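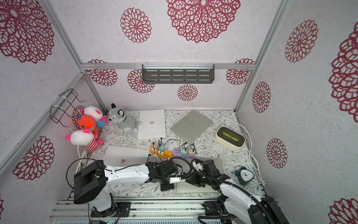
Unit 6: Collecting demonstrations for a bimanual policy

These notes cover the collection half of the unit. Training and evaluation are in Unit 7. Students in the Lusville stream use the same protocol, with one difference in file naming given at the end.

6.1 Task definition

The working task is charger sorting: adapters are to be placed in power strips and leads matched to laptops, using both arms. One episode is one attempt from the home pose to the operator's stop signal. Write the task string before the session and don't alter it afterwards. "Plug in the pink adapter" and "put the pink adapter in the orange strip" are separate tasks and go in separate folders.

6.2 Streams

Each episode stores a fixed workspace view, one wrist view per arm, joint positions, gripper opening and the operator's commands. All streams are resampled to a common clock in Jultum before export. Discard any episode in which a stream is missing for more than 400 ms.

The wrist view carries most of the information in the last few centimetres of an insertion. It also loses most of it at the same moment, as the fingers come between the lens and the socket. 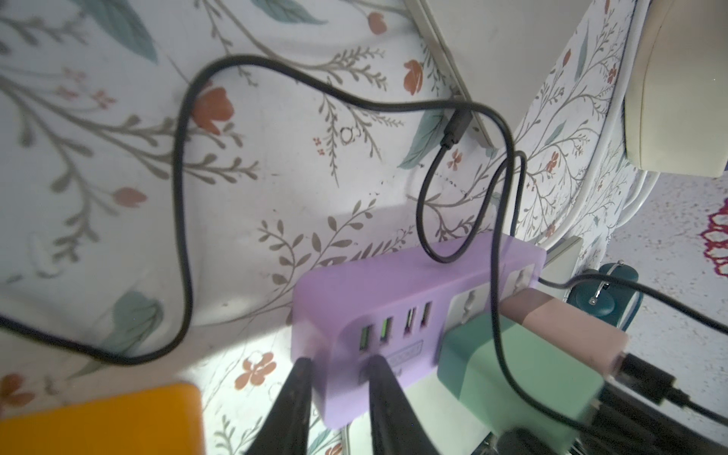
Fig. 6.1 – Wrist view of the purple strip, fingers overlapping its lower edge.

6.3 Variation

A policy trained on one layout learns the layout. Between blocks of 11 episodes, change at least two of the following: strip angle, laptop positions, adapter assignment, cable routing. Leave the background objects alone within a block and move them between blocks. Cable routing is the item most often skipped, and the one the policy is most sensitive to.

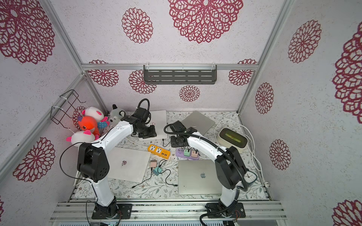 One tutor's comment on last year's version of this section was that randomizing by hand isn't random: operators drift toward arrangements they find easy to reach. The remedy adopted is a printed draw list generated by Torvik. Follow it even where the layout looks awkward.

6.4 Labelling

The November set contained 3,508 episodes, of which 39 were withdrawn for wrong task strings. Label outcomes as success, partial or fail. A partial is an adapter that is in contact with the socket but not seated. Failed episodes are kept – they are used for the outcome classifier in Unit 7. 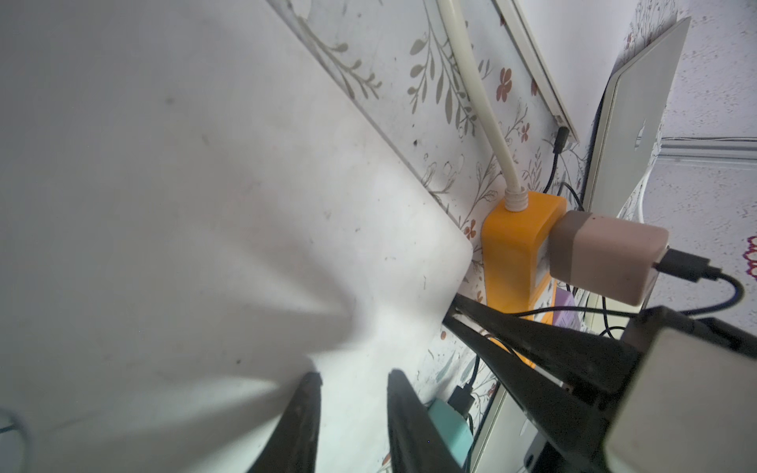

Occlusion is labelled separately from outcome, per wrist stream, on a scale of 0 to 3. Score it against the target object only. Clutter elsewhere in the view has no bearing on the score. With the cube charger on the orange strip as target, Fig. 6.2 scores 0: the charger and its black USB connector are clear of both fingers. With the small teal object as target, the same image scores at least 1, as the right finger partly overlaps it. Two labellers score each stream independently and differences greater than 1 go to a third.

6.5 Submission

Export through Sturkico with the draw list attached. Lusville students prefix the folder name with LV. Sessions without a draw list will be returned unmarked.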